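Recovering from a Stalled Left-Hand Grasp in the Kitchen Simulation
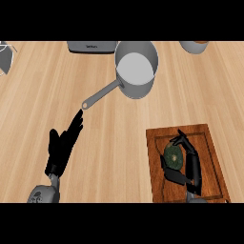 Left hand at the saucepan handle, right hand on the green object on the cutting board.

This procedure applies to the two-arm kitchen task in the Huvora simulator. Use it when the log reports fault 64 — left-hand closure timeout — while the right hand is holding an object. Operators must not restart the full task before completing step 3, as a restart erases the contact record.

1. Pause the simulation and save the log under the run number.

2. Hold the right hand at its present grip force. Do not send an open command to both hands together.

3. Export the contact record for the left fingertips. If it shows no contact with the handle, the reach target is short and must be corrected.

4. Open the left hand, back it away from the handle, and reload the saucepan's collision model from the Premaneck library.

5. Set the closure timeout to 19 seconds and resume at reduced speed.

If the fault returns, the step may be repeated up to 3 times. After that, close the run and send the log and contact record to Elfriede Kohlhase for review. Settings from a faulted run may not be copied to the physical arms without her written approval.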